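Home Topics Index Recent changes Help

Demonstration collection (robot learning)

Demonstration collection is the gathering of recorded examples from which a learning system is trained to carry out a physical task. In robotics the examples usually consist of arm movements, gripper commands and camera views, stored together with a shared clock so that each view can be matched to the motion made at that moment. A single complete recording is called an episode. The practice is distinct from conventional programming, in which an engineer writes out the positions an arm is to reach.

Background

Early collections were small and were made by moving the arm by hand through a task. Later groups turned to remote control, which keeps the operator's hands out of the camera views. Both methods remain in use. The choice depends on the task, the arm and the patience of the operator – hand guiding is tiring over a long session, while remote control takes longer to learn.

Sorting and kitting of small medical supplies is a common subject. The goods are light and cheap, and they vary a great deal in shape and stiffness: folded masks, gauze in sealed packets, capped tubes, swabs in clear wrapping. Open-fronted storage bins are often used because they resemble the shelving found in supply rooms.
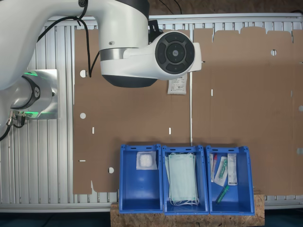

Variation between episodes is generally considered more important than the total count. A set of 200 episodes in which every item begins in the same position may teach little beyond that position. Written plans therefore state how far an item may be moved or turned between recordings, which items may share a bin, and when the bins are to be refilled. In the Umo protocol, drawn up by Vesna Karagiannis and Dulce Carrillo at the Turunham laboratory, the layout is changed after every 2 episodes and the operator after every 40.

Procedure

Most published protocols follow a similar order. The arm is brought to a fixed starting pose with the gripper open. The items are laid out according to the plan, and the operator confirms the layout before recording begins. The task is then carried out at an even pace, without long pauses, and the recording is stopped once the item has been released. An episode is limited to 60 seconds in the Umo protocol; longer attempts are stored but kept apart from the main set.

Plain backdrops and matte work surfaces are preferred where the cameras face the table directly. Cardboard is widely used as a surface since it reflects little light and can be replaced at small cost. Fixed cameras give an overall view, and a camera near the gripper may be added for the last part of the approach. 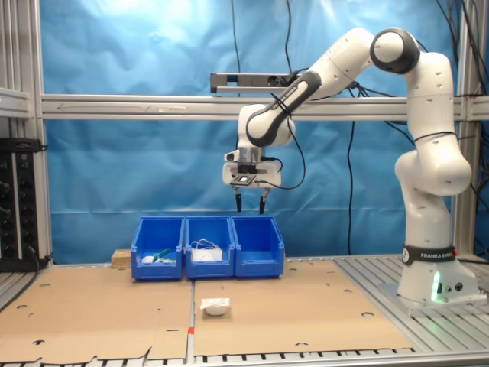 Labeling and review

Each episode receives a short written label naming the item and the intended result, such as "place the gauze packet in the left bin." A reviewer then marks the episode as a success, a partial success or a failure. Practice differs as to what is done with failures. Some groups discard them. Others keep those in which the operator recovers from a poor grasp, on the grounds that a trained system will meet the same trouble and needs examples of the way out.

Flat packets present a particular difficulty. They offer little height for the fingers to close on, and the edge may fold or slide during the attempt. Operators at Turunham were instructed to approach such packets across the shorter side and to record the turn of the wrist as part of the episode. Printed matter on the packet is left as supplied, and the side facing up is varied.
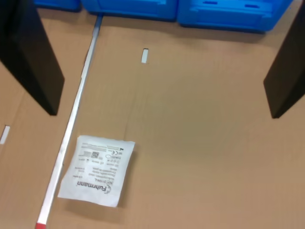
Gunārs Urbonaitė has objected that the shorter-side rule makes a set tidier than the work it is meant to represent. In a comment on the protocol, Urbonaitė argued that operators should be free to choose their own approach, "including the clumsy ones," and that the reviewer's label should carry the burden of sorting good from bad. Carrillo replied that free choice had produced sets in which two operators taught opposite habits for the same packet. The rule was kept, with a provision for a separate free-approach set.

Storage and reuse

Episodes are normally stored in their original form, with any trimming or resizing applied to a copy. The Rashidi format, used at Turunham and at Badberg, keeps the label, the review mark and the layout number in one file beside the recording. Sets made on one model of arm can be used with another only after conversion, and differences in gripper width often limit the benefit.

See also: Hand guiding; Remote operation; Grasp planning; Bin picking

This page was last edited on October 30, 2024.

This site uses cookies to remember your reading preferences. Accept Decline

Contact the editors | © Badberg Reference | Back to top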